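Projet Tendelden : inventaire et remise en état du fonds de peluches
Rapport d'avancement à l'attention de la fondation Birnelier

Avancement général

Le fonds comptait 231 peluches selon la liste de départ, établie en juillet par quelqu'un de pressé. Nous en avons examiné 60 à ce jour. C'est moins que prévu au calendrier, mais le calendrier supposait que « ours marron » suffirait à identifier un ours marron. Il y en a six, et la liste n'en connaît qu'un.

Le rayon alimentaire est terminé. Nous l'avions gardé pour la fin de la première tranche, par prudence, et il s'est révélé le plus reposant du lot : un condiment n'a pas d'yeux à recoudre. La bouteille de ketchup rouge est désormais inscrite sous son propre nom. Elle figurait auparavant dans « divers, légumes », ce qui se défend.

Dépenses

Le fil à broder et les housses de la maison Hrnčiar ont été réglés sur la première avance. Deux housses sont arrivées trop courtes ; elles conviennent très bien aux lapins et nous les avons gardées. La ligne « transport » reste intacte, le dépôt d'Usley n'ayant toujours pas fixé de date de livraison. Nous relançons chaque semaine, avec une courtoisie qui s'use.

Points en suspens

La question des étiquettes brodées n'est pas tranchée. Faut-il reprendre une bordure effilochée ou la laisser vieillir ? La convention parle de « conservation raisonnable » et chacun, dans l'équipe, est raisonnable à sa manière. Nous proposons de ne rien recoudre avant votre avis écrit. Merci également de nous dire si les accessoires détachés (chapeaux, carottes) comptent comme des pièces à part entière, car le total en dépend.

Suite

La deuxième tranche commence par les animaux marins. Nous demandons le versement de la seconde avance aux conditions habituelles. La liste corrigée vous parviendra séparément, ours compris. 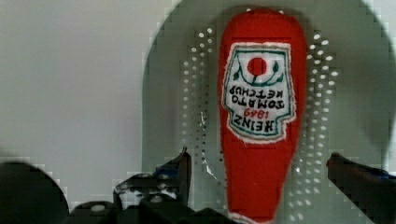
Usley, samedi 17 octobre 2020

Bouteille de ketchup en peluche, tête en bas. Étiquette brodée Heinz, avec tomate rouge et date 1869 ; bordure blanche effilochée, reprise en attente de votre avis.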